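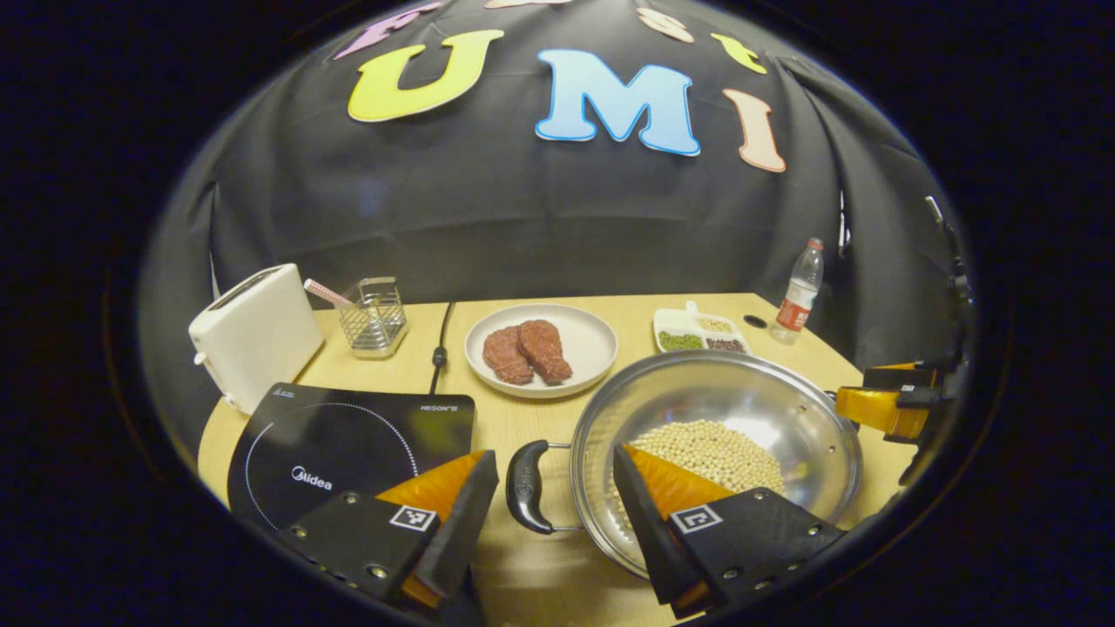

Pot handle between the fingers, cooktop on the left.

December, equipment list for next quarter

Went over the gripper order with Mahsa. She wants 6 new handheld units from Anholm, I think 5 will do if Wael can rebuild one of the old ones. Soft pads go on the list separately, 11 pairs. Cateo quote still missing, Tarek to chase.

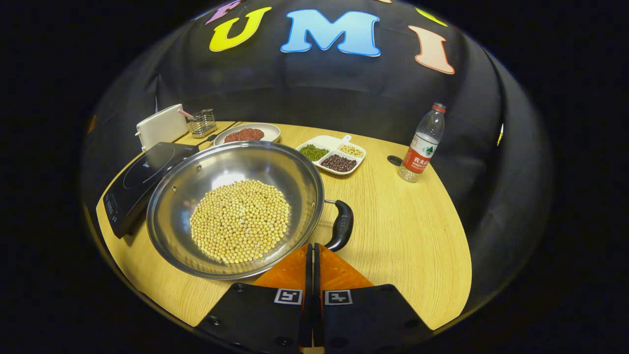 Spare cookware comes out of the consumables line, per Amr, so it doesn't touch the gripper money. I'd put in for 2 more pans with a long handle on one side, same type as the steel one with the soybeans in it. The divided dish for the beans can stay, no need to budget another. Printed markers we make ourselves.

Open: mounting brackets, price and lead time. Ask Mostafa before the list goes in.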